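Urkeck 6 : test d'une pile de contrôle et de planification pour cellule à deux bras

Catégorie : logiciels, manipulation robotique
Version testée : Urkeck 6, licence de laboratoire
Modules installés : perception, planificateur bimanuel, superviseur, outil de relecture Jardale

Urkeck s'adresse aux équipes qui possèdent déjà leurs bras et leurs mains et qui cherchent à remplacer un assemblage de scripts maison. Nous l'avons installé en remplacement de Sodeck, utilisé jusque-là sur la même cellule. La comparaison porte sur une tâche de tri de petits objets sur table, avec dépôt dans un bac. Le matériel n'a pas été modifié entre les deux campagnes.

Installation et calibration

L'installation se fait par conteneurs. La description cinématique des bras est importée sans retouche, celle des mains demande une reprise manuelle des limites articulaires. La calibration de la caméra de tête utilise 118 poses, parcourues automatiquement. Le rapport final donne l'erreur de reprojection par pose, ce que Sodeck ne faisait pas, et permet d'écarter les vues douteuses avant un second calcul. La procédure échoue sans message clair si un bras masque la mire – il faut ouvrir le journal du superviseur pour le comprendre.
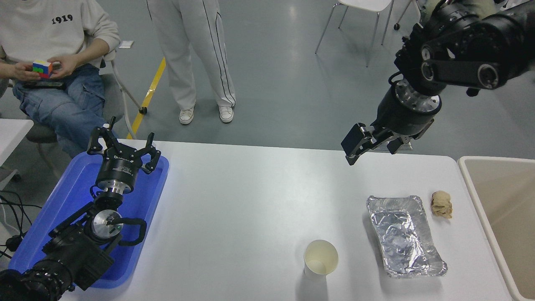

Le module de perception produit une segmentation par instance et une estimation de pose pour chaque objet candidat. Ses résultats dépendent fortement de la matière. Un gobelet crème posé debout ne pose aucune difficulté, son ombre douce sur le plateau blanc n'est pas prise pour un objet. Un sachet argenté froissé est un autre problème : les reflets vifs et les plis gris sont facilement découpés en plusieurs régions, et le masque change d'une image à l'autre. Le paramètre de fusion temporelle corrige une bonne partie du défaut, au prix d'un retard sensible lorsque l'objet bouge. La valeur par défaut est trop basse pour ce type de surface. Pour la petite boule brun clair placée un peu plus loin, la segmentation est stable mais l'orientation n'a pas de sens physique ; Urkeck la publie quand même, avec un indice de confiance que le planificateur ignore si l'option correspondante n'est pas cochée.

Le filtrage de l'arrière-plan mérite une remarque. Par défaut, le volume d'intérêt s'étend au-delà du bord de la table, et les personnes présentes de l'autre côté entrent dans la carte d'occupation. Il faut définir le volume à la main, dans un fichier texte. L'éditeur graphique affiche bien la boîte, sans permettre de la modifier.

Planification

Le planificateur traite les deux bras comme un système unique ou comme deux systèmes avec réservation d'espace. Le premier mode donne de meilleures trajectoires, le second répond plus vite. Sur notre campagne de 1 274 requêtes, le mode unique n'a produit aucune trajectoire en collision avec le modèle. Les échecs sont des dépassements de délai, concentrés sur les saisies proches du bac.
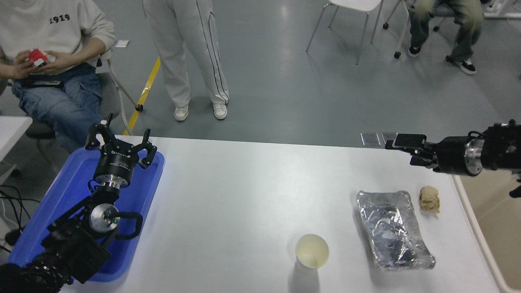 Les contraintes de voisinage sont le point fort de cette version. Chaque obstacle reçoit une marge propre, fixe ou dépendante de la vitesse, alors que Sodeck appliquait une valeur globale. L'intérêt est évident dès que le bras droit s'étend à l'horizontale au-dessus du bac beige, au bord droit de la table, la pince dirigée vers le centre : une marge globale généreuse interdit ce passage, une marge faible expose le reste de la cellule. Le plateau bleu, de l'autre côté, se règle de la même façon sous le bras gauche. En revanche, les câbles apparents ne sont pas modélisés. Une boucle comme celle qui s'écarte du bras gauche doit être approchée par une capsule ajoutée au modèle, et cette capsule n'est pas conservée lors d'une mise à jour de la description cinématique.

Relecture et diagnostic

Jardale enregistre les images, les états articulaires et les décisions du superviseur sur une base de temps commune. Nous avons relu 3 024 séquences sans perte de synchronisation. La recherche par état du planificateur est rapide ; la recherche par classe d'objet l'est beaucoup moins. L'export vers le format Joshi fonctionne, mais les masques y sont convertis en contours simplifiés, inutilisables pour un réentraînement.

Points positifs
Rapport de calibration détaillé par pose
Marges d'obstacle individuelles
Enregistrement synchronisé fiable

Points négatifs
Fusion temporelle mal réglée par défaut
Volume d'intérêt non modifiable dans l'éditeur
Câbles absents du modèle de collision
Export Joshi incomplet

Avis

Urkeck 6 remplace Sodeck sur notre cellule pour la planification et l'enregistrement. La perception reste acceptable pour des objets mats et rigides ; pour les emballages souples, nous conservons notre propre segmentation, branchée en amont par l'interface prévue à cet effet. Cette interface est documentée en deux pages, dont une décrit encore la version précédente.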